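Resealing a Honed Marble Tabletop

Applies to: calcite-based marble, honed or satin finish, indoor use. Polished tops follow the same steps with a shorter dwell time. Do not use this procedure on quartz composite or on solid surface material.

Test first

Put a teaspoon of water on the stone in a spot that gets regular use. Wait 10 minutes and wipe it off. If the stone under the puddle has darkened, the sealer is worn and the top needs a new coat. If it has not, stop here and test again in six months. Sealing stone that does not need it leaves a hazy film that has to be stripped.

Materials

Solvent-based impregnating sealer, 100 ml per square yard
pH-neutral stone cleaner
Acetone, for wax or old topical sealer only
Four lint-free cotton cloths
Foam applicator pad
Nitrile gloves

Cleaning

1. Clear the top and vacuum the grit off it. Grit dragged under a cloth will scratch a honed finish.
2. Wash with the neutral cleaner at the dilution on the label. No vinegar, lemon or bathroom descaler. Acid etches marble on contact, and sealer does not prevent it.
3. Rinse twice with plain water and dry with a cloth.
4. Leave the top uncovered overnight. Sealer will not penetrate damp stone.

Organic stains (coffee, oil, wine) have to come out before this point. See Fouzia Memon's page on poultices for mixing ratios.

Applying the sealer

1. Open a window. Room and stone should both be above 60 degrees F.
2. Mask any wood edging with low-tack tape. Solvent sealer darkens bare oak and walnut permanently.
3. Wet the pad and work in sections no larger than 22 inches square, overlapping each by an inch.
4. Keep the surface wet for the full dwell time on the can. Add sealer to any area that dries early. Veins often absorb faster than the field.
5. Wipe off all excess with a dry cloth, then buff with a second one. Residue left longer than 30 minutes sets and must be re-wetted with sealer to lift it.
6. Repeat after two hours if the water test showed heavy darkening.

Cure

Light use after 24 hours. Keep water and oil off for 72. Repeat the water test in the same spot at the end of the cure.

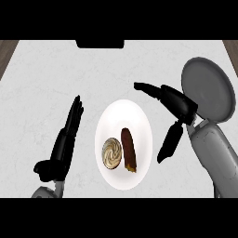 White oval plate on a pale top with faint gray veining.

Routine care

Wipe with a damp cloth and dry. Use coasters under citrus drinks and a trivet under pans. Unglazed foot rings on plates will mark a honed surface over time; felt dots help.

Dispose of solvent cloths in a lidded metal can filled with water.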